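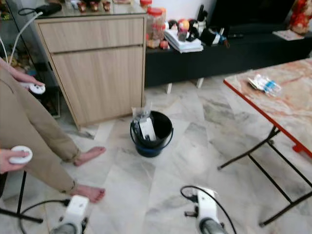 *Tile room at Brimden, 3 p.m. Black bucket, the light cabinet with the ornaments.*

**September, afternoon notes**

Work of today: clear the area around the cabinet, decide what goes in the bucket and what goes back on the shelf, and prepare the floor for the Kundimix trial. I write this at the end of the afternoon, so some times are from memory.

**Floor**

The gray veins in the pattern make it difficult to judge if a tile is clean. I took one vein for a dirty line and rubbed it for a long time before I understood my mistake. Róisín had the same problem last week near the door. We agreed to judge by touch and by the white cloth, and not by eye. If the cloth stays white after one slow pass, the tile is accepted.

I swept first with the soft brush, then went over the middle part with plain water only. No Kundimix yet. I want one full pass with plain water as the comparison, otherwise we will not know what the powder is doing and what the water is doing.

The gap under the cabinet is small. The brush head does not go in flat, but it goes in if I turn it on its long side. Dust from there was gray and came out in one long piece. Please do this part before the wet cloth and not after. I did it after, and I had to wipe the front strip again.

**Bucket**

The black bucket with the blue band at the bottom is from now on the sorting bucket. It is not for water. Þórey asked me to write this clearly, and she is right, it was used for both in the last weeks and the papers got damp. The water bucket is the one in the wash room.

What I put aside from the floor and the shelf goes in the sorting bucket during the work, and we empty it on the table at the end. Plastic bags go in the drawer by the wash room if they have no hole. Cards and small boxes are for Þórey to look at, please do not fold them. I folded one in spring and it had the mixing table on the inside.

The wire handle is thin and it cuts the fingers a little when the bucket is full. For today the weight was fine. I would like to put a piece of hose around the handle, we have some left from the sink repair.

**Cabinet**

This is the Clakberg cabinet, which we keep for the trial as the "furniture that stays in place". I did not move it. The plan says that the cleaning must work with the furniture standing where people normally have it, and I think it is a good rule even when it makes the corners slow.

The drawer: opens with the fingers in the groove, no knob. It goes smoothly to the middle and then becomes a little stiff. I looked at the runner and found a small crumb of old glue on the left side. Removed with the wooden stick. It is better, but I would not say it is finished. The door below closes well.

I wiped the front in the direction of the grain with the cloth almost dry. There is a dull spot at the lower part of the door that does not go away with water. I leave it. If we try something stronger, I want Róisín to be present, as she knows this surface much better than I do.

**Top of the cabinet**

The glass top shows every finger. My method now:

- Take the ornaments down one by one, starting from the right, and put them on a folded towel in the same order.
- Wipe the glass with the dry cloth, then the damp one, then the dry one again.
- Put the ornaments back in the row near the back.
- The jar with the red lid goes at the right end.

The ornaments belong to the Grímsdóttir house and were lent to us with the cabinet. They are light and some of them do not stand very firmly. One fell on the towel while I was turning, no damage. Use the thick towel.

I keep them in the same row each time, and this is maybe too careful, but when we compare the notes from two people it helps that the top is arranged the same. The black pouch stays at the left rear corner. I was asking myself if it should be there at all, and Þórey says yes, leave it.

**Time**

From the first sweep to the last ornament: 30 minutes. Last time it was longer, but I also cleaned the window then, so the two numbers should not be put in the same column.

**For the Kundimix trial**

The portion is weighed and stands in the closed tub on the high shelf: 462 g, written on the lid. This should be enough for 4 passes on the middle part of the floor. Þórey would prefer to do only 3 and keep the rest for the wash room, where the tiles are older. I have no strong opinion. We should decide before the tub is opened, as the powder takes up moisture quickly.

Open points:

- Hose for the bucket handle.
- Second look at the drawer runner, left side.
- The stool or stand at the left: move it to the corridor during the wet passes, or wipe around the legs? I wiped around them today and it was slow work.
- Ask Róisín about the dull spot.
- New white cloths. The old ones are not white any more, so they cannot tell us much.

*Added later, after tea:* Þórey read this and says the plain water pass must be repeated on the strip in front of the cabinet, where I wiped two times. She is correct. I will repeat it tomorrow morning before the others come in, and I will write the result under this line.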